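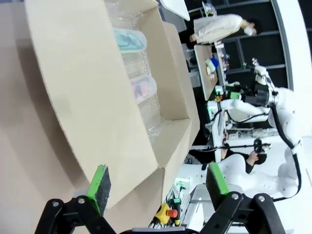
*Fig. 1. Wrist camera view, unpacking task: box open, two sleeved items on bubble wrap.*

# Did more demonstrations help? Notes on the Senico unpacking set

Project report, 8 Oct 2026

## What we were asked to do

The assignment was to collect examples of a two-finger gripper taking sleeved items out of a cardboard box, train a policy on them, and report the success rate. The course handout treats the first step as a chore to get through before the interesting part. We spent most of the term on it, and we came out less sure about the numbers than we went in.

## Collection

We recorded 1296 episodes under the project name Senico. Each one starts with the box open and ends when the operator lets go of an item outside it. Episodes were driven by hand by whoever was on shift. The wrist camera ran the whole time, and the finger positions were logged with it.

We dropped 261 episodes. Most were stopped early or had gaps in the log. The others were dropped by judgment, and we did not write down the rule for that until the set was half done. Anyone using the set should know this. We suspect we threw out clumsy grasps that a learner could have used, and kept smooth ones that all look alike.

## What the camera sees

Fig. 1 shows why we argued over cropping. The cardboard flaps take up a lot of the view, the items are in clear plastic on top of clear bubble wrap, and the rest of the room comes in on the right: people, another robot, shelves. A model trained on full images can pick up on any of that. We have no proof that ours did, but we have no proof that it didn't either, and the handout's advice to "let the network sort it out" is not evidence.

The clear packaging worried us more. The teal and pink contents stand out well enough in a picture like this one. The edges of the sleeves are a different matter, and the fingers have to close on the sleeve. Our labels mark the colored part only.

## Results

| Training set | Trials | Successes |
|---|---|---|
| Sadby split (small) | 78 | 47 |
| Farkas split (all kept episodes) | 78 | 51 |

Four more successes for a much larger set. The first draft of this report called that "a clear improvement." It has been taken out. With 78 trials per row, a gap of four could easily be luck, and we only trained each policy once.

We also reset the box by hand between trials, and the person resetting knew which policy was next. We don't think anyone cheated. We do think it is easy to set an item down a little more kindly when you want the big set to win.

## What we would change

- Write the rejection rule before episode one.
- Have someone who can't see the policy name do the resets.
- Label the sleeve as well as the item inside it.
- Train each split at least three times before putting it in a table.
- Vary where the box sits. Ours hardly moved.

The Detholm script that sorts the logs works and is in the project folder with a short readme. It still fails on episodes with two grasps in them, so check those by eye. The rejected episodes are kept in a separate folder and can be added back in January if the next group wants to test them.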